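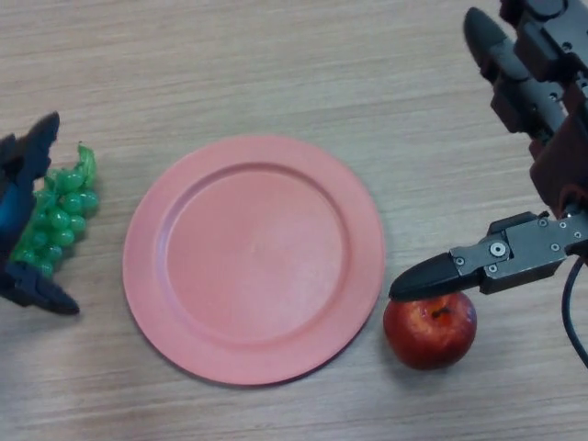

The Kirno rimmed plate in salmon, with fruit for company. Apple and grapes not included.

Kirno Rimmed Plate, Salmon
Matte finish. Wide flat rim, recessed center.
Sold singly or in boxes of 12.

Overview

It's a plate. We have sold plates at Prukent long enough to know that you already understand what one does, so we'll skip the part where it transforms your mealtimes and go straight to the rim.

The rim is wide. It is wider than you expect if you grew up with the usual supermarket dinner plate, where the edge is a sort of afterthought and the gravy knows it. On the Kirno the rim is flat and generous, and the middle dips down into a shallow well where the food is supposed to go. You can pick the plate up with both thumbs on the rim and keep both thumbs out of your lunch. Customers with small children have written to us about this with real feeling.

The well is shallow on purpose. It will hold a sauce, a dressing or the runny part of an egg. It will not hold soup. We mention this because of the returns we had last March, several of which arrived with a note about soup. If you want soup, please look at the Duangkaew bowl, which was made for it and is sitting in our warehouse feeling overlooked.

About the color

We call it salmon. Our designer, Samran Suksawat, calls it pink. The factory paperwork calls it by a number, and one customer called it "the color of my aunt's bathroom, which I mean nicely." All of these are correct.

On pale wood it looks warm and a little old-fashioned. On a white tablecloth it looks pinker. Under yellow kitchen bulbs it drifts toward orange, as most of us do. If you are trying to match it to something you own, buy one first and live with it for a week before you order the box. Screens are no help with this color. We have looked at it on every screen in the office and got a different plate each time.

The inside and the rim are the same color all the way across. There is no band, no speckle, no hand-painted lemon. Red food looks good on it and so does green. Beige food looks like beige food, and there is only so much a plate can do.

About the finish

Matte, top and bottom. People like matte until they own it, so a few things to know before you do.

A matte surface shows scuffs. Pale marks come from cutlery, from stacking, and from sliding one plate across another while telling a long story at the sink. Most of them rub off with a damp cloth and a little baking soda. Some of them stay. We consider the ones that stay to be normal wear and we won't replace a plate for them, though we will read your email.

A matte surface also doesn't throw light back at you, so if you take pictures of your dinner, you won't have a picture of your ceiling lamp with a dinner under it. This turned out to be the main reason food stylists buy the Kirno. We had assumed they liked the rim.

Care

Dishwasher safe, top or bottom rack. Leave a gap between plates so the rims don't knock together.
Microwave safe. The plate may get hot before the food does. Use a cloth.
Not for the oven, the broiler, the grill or the camp stove.
No steel wool. No scouring powder. A soft sponge is plenty.
Tomato sauce and turmeric should be rinsed off the same evening. They can be left overnight, but you'll be able to tell.
Stack with a paper towel between plates if you are the careful type. Stack without if you aren't, and see the section on scuffs.

In the box

Single: one plate, wrapped in paper, in a plain carton.
Box of 12: plates packed upright with card dividers. Please keep them upright when you carry the box in. It is heavier than it looks and the handles are handles in name only. We are working on the handles.

Who buys it

Home cooks, mostly, and people setting up a first apartment who have been eating off a saucepan lid. We also sell a fair number to cafes. Dindo Manalo took 63 of them for his lunch place, an odd figure that he has never explained and that we have never asked about. He wrote to us afterward:

"They stack straight and the color hides nothing, so my dishwasher has become more honest. I would buy them again. I would like them to be cheaper."

Preschools and play kitchens buy them too, on account of the rim, which gives small hands something to hold. The plate looks friendly next to plastic fruit. It is still a real plate, though, and it does not bounce. Anyone setting a pretend table for a determined two-year-old might want the Pumton set, which bounces very well.

The first run was 2,000 plates. We thought that would last us a couple of years and gave up a good deal of shelf space to prove it. There are now over 700 left in salmon. When those go we'll order more, but the next batch may come out a shade lighter or darker, as batches do. If you know you'll want a full set, it's better to get it from one run.

Goes with

Duangkaew bowl. For soup. We can't say this enough.
Kirno side plate. Same rim, smaller plate, same color. Holds toast, or an apple, or the toast and apple together if you cut the apple up.
Pumton play set. Cups, plates and a teapot with no lid. The lid was the first thing everybody lost, so we stopped making it.

Questions we get

Is it flat on the bottom?
Yes, with a low foot ring. It won't rock on a level table. If it rocks, check the table.

Will it scratch my wood table?
The foot ring is smoothed before it leaves us, but anything will mark wood if you drag it with a roast on top. Lift it.

Can I get it in blue?
No. We made a blue sample. It was a nice blue. Everything we put on it looked like airline food.

Can I put a whole apple on it?
You can. A round apple will roll to the middle and sit in the well looking pleased with itself. Grapes do much the same in a bunch and are harder to control once they come loose.

Is the rim good for resting a fork?
Good, not perfect. It is flat enough that a fork laid across it will stay put on a table. It won't stay put while you walk to the couch.

I broke one out of a box. Can I buy one to replace it?
Yes, at the single price. Tell us the run number printed under the plate and we'll try to match the color. Please don't mail us the pieces. Three people have, and the envelope was never up to it.

Do you sell the fruit?
No.

Shipping and returns

Singles ship in two working days. Boxes take four. Unused plates can come back within a month, in the carton they came in. If a plate arrives broken, send us a photo of the plate and a photo of the outside of the carton, and we'll send another without making you fill in a form. Scuffs, soup and a change of heart about pink are covered by the ordinary returns policy, and postage on those is yours.

Page updated 11 January 2018. Care notes revised to mention turmeric.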